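Groltero Community Help > Clubs and Classrooms > Simulation

Arm won't reach the plate in our kitchen task, is it the start position?

Posted by tinpot_jen

Hi all, hoping someone has been through this already. I help out with an after-school robotics club (eleven kids, mostly 14 and 15) and we've entered the Wornix student challenge, the simulated one, as we've got no money for a real arm. The round we're stuck on is the kitchen. The robot has to pick up a plate from the counter and put it in the bowl, which sounds so easy when you read it out loud!

We wrote the reach ourselves using the Quintana starter code. It gets the plate position from the simulator, moves to a spot over it, comes down and closes. On the plain table scene it's lovely. In the kitchen it stops short nearly every time and we get "target not reachable", then the episode times out at step 203. 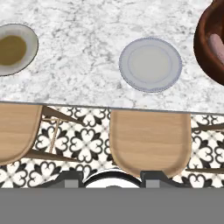 Wrist view in the kitchen round, blue-grey plate near the counter edge

The kids are split. Half of them think the seats are blocking it and half think my start position is rubbish. Can we move the base, or is that cheating? I did look in the rules but they made my eyes cross. We've got until the end of May and I'd love them to have one clean run before then.

Rogério Barbosa

We had the same error last year with my sixth formers, so don't lose heart! Two things to try.

First, check which height you're using for "a spot over it". The starter code adds its clearance to the table height from the plain scene, and a kitchen counter isn't that height. Print the target before you send it and compare it with the plate's own z value. Ours was out by miles and I felt a right fool.

Second, turn on collision drawing and step through slowly. The seats are tucked partly under the counter in your shot and their shapes for collision can be chunkier than they look. If the path runs into one, put in a waypoint: straight up first, then forward, then down. It's slower but we got 59 good runs out of it before we bothered with a proper planner.

As for the base, read the bit on start poses for your round. In ours you could drive it once the clock had started but you couldn't edit where it began.

Oh, and grab the plate by the rim. Coming down over the middle never worked for us with a two-finger gripper.

mossy_kev

just use Grosis it does the planning for you

pellow77

Is Grosis allowed in the student round though? I'd ask before you build on it. Otherwise what Rogério said about the height, mine was the same thing. Also restart the simulator after you change the scene, it hangs on to the old numbers and I lost a whole evening to that.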